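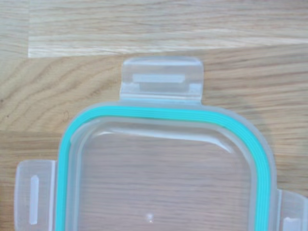 Page last changed: 2026-05-19

Natsumi Miyazaki's posters promise 422 illusions in one evening. I went to the Tranar in April with a notebook and gave up on the tally before the interval, when one silk handkerchief had been counted nine times.

She is good with cards. The mind-reading is weaker: the man who thought of "Donau" had written it down in the foyer first, on a pad her assistant kept.
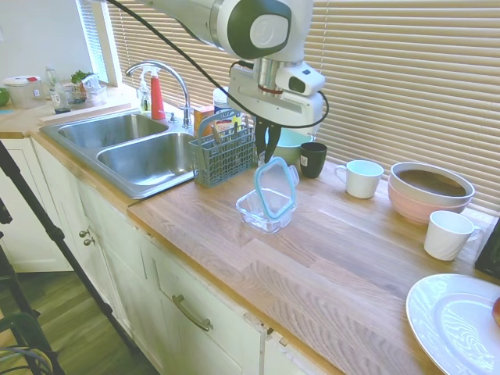 A clear food container, its lid propped open, on the worktop.

Her publicity calls the closing trick, the Cundelura, impossible. It's a decent vanish, done too slowly, and the row behind me had worked it out. The hall seats 519 and over 200 stood to clap. I stayed in my seat, and I would still pay to see the cards again.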